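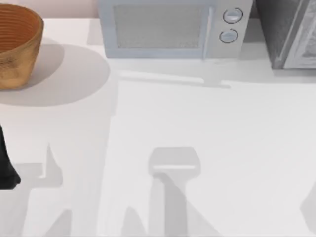

The wooden bowl, left end of the counter.

Last bus to Sowa was at 20 past. I had 2 bags and the key to the flat in Tadon, which I was suposed to leave with somebody. Didn't. Rent was 419 and I'd paid it, so technically mine till May.

Kept thinking about the ferry. Over 2,000 people on that dock, all shouting, and my sister not one of them. 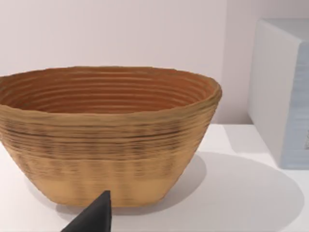 Coiled basket on the white tabletop.

Ran. Made the bus - barely. Driver said Sowa only, not Eso, road's out. Fine. Sat down, shoes full of rain. Key still in my pocket, and teh phone started ringing. Her number.

I let it ring twice, then picked up.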